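**Progress report to Savetti, second reporting period**
Project: Dredness costume and styling archive
Prepared by: the archive team, Sturketti
December 16, 2020

## 1. Status

Cataloguing is complete for the first two of the four wardrobe groups covered by the grant. The third group (promotional and red carpet wear) is under way. The fourth (dance costumes and doubles) has not been opened. Spending is within the agreed budget, with one transfer between headings requested in section 5.

## 2. Cataloguing

The archive holds 900 items on the inherited list from the production company. Of these, 747 now have a full record: garment type, film or event, wearer's role, maker where known, fabric, measurements and condition grade. The remaining items are on the list by title only.

The inherited list gives one number to a full outfit in some places and separate numbers to each piece in others. We have kept the old numbers as a reference and given every piece its own new one. Jewellery worn with an outfit is linked to it but stored and recorded separately.

Credits have been harder than planned. The printed credits for the earlier films name a head of wardrobe and no one else, and several outfits were bought ready-made and altered on set. Where a stylist or tailor cannot be confirmed from an invoice, fitting note or label, the field is left blank. It will not be filled from press coverage, which often contradicts itself on who dressed whom.

## 3. Condition and storage

Condition checks use the five-point scale agreed in May. Most pieces with a full record are graded 2 or 3. Heavily beaded skirts are the main concern: the net behind the beading has stretched under its own weight, and these have been moved from rails to flat boxes. A further 20 boxes are on order from Takeda.

Work surfaces are wiped down between garments and covered with tissue before any pale fabric is laid out. Surfaces are checked for wear at the end of each month.
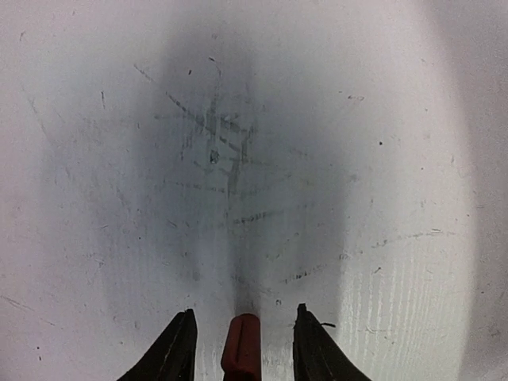

*Fig. 1. White surface with grey scuffs and scratches, close view.*

Two garments need outside treatment before they can be shown. One is a silk jacket with split lining at both armholes; the other is a gown with dye transfer at the hem. Quotes have been requested for both. Neither piece is on the loan list for next year.

## 4. Public access

The online catalogue is running on a test address. Search by film, year and garment type works. Search by colour returns too many results, as the colour terms on the inherited list were never fixed ("rose", "old rose" and "dusty pink" are used for the same skirt). A shorter set of terms has been drafted and will be applied to all records in one pass.

Picture rights are cleared for eight of the film titles. For the others, records will go live with text only. Brand launch photographs are left out of the first release, as most were supplied under short licences that have lapsed.

## 5. Budget

The storage heading will be overspent because of the flat boxes. The travel heading is largely unused, as visits to private lenders were replaced by calls. We ask Savetti to approve a transfer from travel to storage. The total grant is unchanged.

## 6. Next period

- Complete records for promotional and red carpet wear
- Open the fourth group and report its condition grades
- Apply the new colour terms
- Obtain both treatment quotes and submit them for approval
- Move the catalogue to its public address

A decision on the transfer is needed before the Takeda invoice falls due. The full item list, with old and new numbers, is supplied as a separate spreadsheet.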